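Tufa 保存容器 クリーム S

在庫あり(1/20/25 更新)
商品番号 Tufa-44
価格 950円(税込)
容量 100ml
販売単位 1個から。12個でケース売りもあり

塩、だし粉、茶葉、クリップなど。なんでも入れてください。フタは別売り、白とグレーの2色。グレーは4月再入荷の予定です。

電子レンジ不可。食洗機は可、ただし高温乾燥はオフで。直火、オーブンもだめです。カレーやトマトソースは色が移ります、ご了承くださいい。 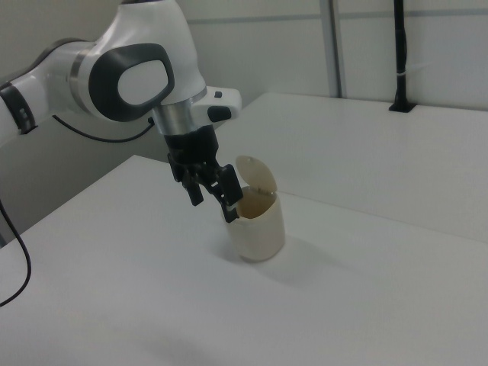

前のモデル(Vumik)のフタとは互換性なし。ここ、問い合わせがとても多いです。口の径がちがうので、はまりません。買い替えの方はフタもいっしょにカートへ。

お手入れは中性洗剤とやわらかいスポンジで。クレンザーは傷になります。においが残ったら重曹をといたぬるま湯に一晩。

送料 全国一律。ケースでご注文の場合は無料です。ギフト包装は小箱のみ対応、のしは不可。
返品は未使用に限り、到着後12日以内。先にメールをくださいね。

レビューより
「茶葉入れに2つ。引き出しにぴったり収まりました。フタがもう少し固めだとうれしい」(Elsa Eide さま)

関連商品 Tufa 保存容器 M/Tufa 専用フタ/Uveck 計量スプーン

販売元 Plikville 担当 Caron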